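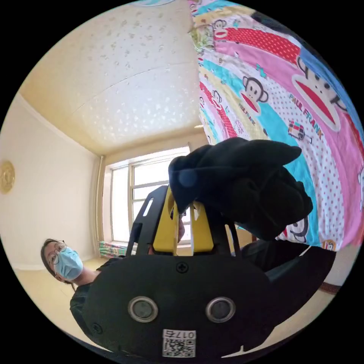 How often should you wash a duvet cover?

Once a week if you can manage it, and once a fortnight if you can't, according to Llinos Gape, who has spent more of her life in other people's bedrooms than she cares to work out.

I should say straight away that I'm a once-a-month person. Or I was, until I spent an afternoon with Llinos talking about beds, clothes and the awful place where the two meet, which in my house is the foot end of the mattress. She runs Bevan, a small bedroom-sorting business that she started in her own front room and now runs from a bigger front room. She'd asked me to bring a list of my worst habits. I brought two pages.

"Oh, lovely," she said, putting her glasses case on top of them. "We won't be reading that."

We started with black clothes. Her theory is that they cause more mess than any other kind, and once she'd explained it I couldn't stop thinking about my own wardrobe. "You've got a black top, a black cardigan, black leggings and a black other thing," she said. "You throw them on the bed and they turn into one big lump. You can't see where one stops and the next begins, so you don't fold them. You pick the whole lump up and put it on the chair. Then at bedtime it goes from the chair to the floor."

Her cure is to handle one piece at a time and hold it up by the shoulders before deciding anything. It sounds too simple to be worth paying for, and I said so (I was on my second biscuit by then and feeling brave).

"People pay me to be in the room," she said. "They know how to fold a jumper! They want somebody there so they don't wander off and look at their phone."

She is very fond of a bright bed cover. I'd expected a speech about plain white linen, but she pulled a face at the idea. Pink, yellow, blue, great swooping stripes, she'll take the lot. Part of it is practical, because a dark sock shows up on a loud cover and gets picked up, and part of it is that she grew up in a house where everything was beige and has never quite forgiven it.

"My mother bought one set of sheets from Nukex when she got married and she was still using them when I left home," she told me. "They were the colour of tea. I bought the pinkest thing I could find with my first wages and she asked me if it was a tablecloth."

What does a session look like, then? She clears the bed first, always, even if the bed is the only tidy thing in the room. Everything on it goes into a basket. She makes the bed properly, cover pulled flat, and then she uses it as a table. Clothes come out of the basket one by one and are laid on the cover in rows, and at the end of the day they all have to be gone or you've nowhere to sleep.

"That's your deadline," said Llinos. "Eleven o'clock at night, you're tired, there are 14 pairs of trousers on your bed. You'll find somewhere for them, believe me."

I asked whether people ever just sleep on top of the trousers. She thought about it for quite a long time.

"One did," she said. "She rang me in the morning with a zip mark on her cheek."

Her largest job was in Kolinwood, a tall thin house with a bedroom on every floor, where she counted as she went because the owner wanted a number to show her sister. The total came to 1,732 pieces of clothing, socks included and counted singly. Of those, 111 were black T-shirts. The owner insisted that each one was different, and Llinos laid them out on the landing and asked her to say how. They got as far as the ninth.

"She kept 30," Llinos said, "and I thought that was generous of me."

I wanted to know about the softer, bulkier things, the fleeces and hoodies and padded jackets, since those are what defeat me. I fold them and they slowly unfold themselves while I'm looking for a hanger. She doesn't fold them at all, it seems. She rolls them from the hem upwards with the sleeves tucked inside, and stands them upright in a deep drawer or a box so they can't flop over. Anything with a hood gets rolled into its own hood. She did one for me on the kitchen table in the time it took me to find my pen, and it sat there like a loaf.

Straps are another matter. Bag straps, dungaree straps, dressing-gown cords and those long ties that come sewn into the waists of dresses: all of them, she says, should be dealt with before the thing they're attached to. "If you leave the strap till last it'll catch on whatever's underneath and you'll drag half your rows on to the floor. Strap first. Wrap it round, tuck the end in. I've said it so often my niece has put it on a mug."

We got on to storage, and here I thought she'd try to sell me something. She has tried the under-bed boxes from Ukberg and likes them well enough, but she won't let anyone buy a box until the sorting is done. Too many of her clients have cupboards full of empty boxes they bought to get tidy with. She'd rather see things in a plain cardboard carton for a month first. If you haven't opened the carton by the end of it, she comes back and the two of you have a talk.

I asked her what her own bedroom was like. There was a pause, and then she took me up to see it.

It was fine! It was nice, even. But there was a chair, and on the chair there was a lump, and the lump was mostly navy.

"Navy's different," said Llinos, and shut the door.

Back downstairs she finally moved the glasses case and read my list, both pages, with a pencil. She crossed out nearly everything (apparently lots of people keep a coat on the bed in winter and it isn't a moral failing) and left me with three jobs. I'm to change the duvet cover every fortnight, on the same day the bins go out so I remember. I'm to take the chair out of the bedroom until March. And I'm to hold up every black thing I own by the shoulders, one at a time, and say out loud what it is.

I've done the chair, which is in the hall now with three coats on it. The black things I started last night, and I'd got through one drawer before I found a cardigan I've been missing for two winters, inside another cardigan. I rang Llinos to tell her. She wanted to know if I'd changed the cover yet.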